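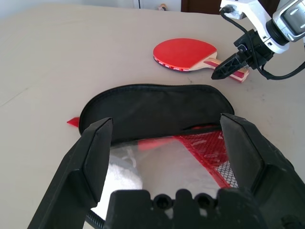 Corinne Hallbeck

May

Home | Syllabus | Handouts | Ladder | Contact

Beginning Table Tennis, Brindavau College
Handout 5: Your kit, the case, and how it all goes back in

OK, so last week we spent the first ten minutes of class untangling nets, and I'd like those ten minutes back! This handout is about the portable kits (the black zippered cases on the shelf in Room 636) and it covers what you need before the doubles unit. Read it once at home and bring it with you, please. You'll be setting up your own table from now on and I won't be running from one to the next like I did in the first half of the term.

1. Opening the case

Put it flat on the table before you touch the zipper. I know it feels quicker to hold it against your chest and unzip it there, and I've done it myself, and then I've crawled under a bleacher looking for a ball. The zipper runs around the curve of the lid. If your case has the little red pull tab, hold it by the tab and go slowly around the curve, which is where these zippers like to catch. If it does catch, back it up an inch and try again. Don't yank!

Once the lid is open you'll see the clear plastic lining with the net under it. Leave the plastic where it is while you get your paddle sorted out, and set the paddle on the table behind the case, clear of the zipper track. Zipper teeth and rubber don't get along.

2. Looking over the paddle

Anybody who grew up with a basement paddle (me, for instance – mine had sandpaper on it) should take a minute with this part. Our class paddles have inverted rubber, so the smooth side faces out and the pimples are glued down against the sponge. That smooth face is what grips the ball, and it stops gripping when it's dusty.

Check the red side first. Breathe on it lightly and wipe it with the damp sponge from the bucket, handle end toward the tip, then let it air dry. No paper towels, they leave lint. Flip it and do the black side the same way.

Now look at the edge, where the rubber meets the wood. You want it flat all the way around. If you can get a fingernail under it, it's starting to peel, so put that one in the repair bin and take another. Please don't fix it with superglue. Somebody did in the fall section and that blade is now a doorstop in my office.

The handle gets less attention than it should. Wood handles soak up sweat, so wipe yours down after you play. And look at the shape while you're at it, because we'll be talking about grip next time: a flared handle widens toward the end and a straight one doesn't. Try both before you decide you have a favorite.

3. The net

The nets are the thing people fight with. Here's my order, and you're welcome to find a better one:

Lay the net out along the middle of the table first, band side up, before you attach anything. Clamp one post. Walk around and clamp the other. Then tighten the cord, a bit at a time, until the band stops sagging in the middle.

Regulation height is 6 inches (15.25 cm) all the way across. I keep gauges in the drawer by the door. If you've got one handy, check the center as well as the ends, since the center is where it droops. The bottom of the net should sit close to the table, and a ball shouldn't be able to squeeze underneath.

Don't crank the clamps. Snug is plenty. The tables are older than some of you and the edges are chipping.

4. Putting it all away

This is the part I'll be a pest about. Loosen the cord before you unclamp, or the post will jump at you. Fold the net in half with the posts together, fold again, and lay it flat in the bottom half of the case under the plastic, with the mesh spread out and the posts lying sideways. A net that gets balled up comes out balled up, and it's the next section that has to deal with it.

Anything soft goes in beside the net so the posts don't rattle around. Wipe the paddle one more time. Then close the lid and run the zipper all the way around – all the way! I find a lot of them stopped at the last corner.

Balls go back in the hopper. We bought 3,000 practice balls last year and I'd love for them to stay round. If one's cracked you'll hear it before you see it, a sort of flat click off the table. Toss those in the trash, not back in the hopper.

For next class

Practice setting up and taking down a net with your partner, five times, trading jobs each time. You can use the room any afternoon before 4:00, just sign the sheet.

Bring one written question about grip. Half a page on which handle shape you liked and what it did to your backhand, too. I don't grade these on style, I just want to know that you noticed something.

If you're thinking of buying your own paddle, hold off until after the spin unit. You'll want something different by then than you want now, and the class ones are fine for what we're doing.

5 comments | 636 views | Share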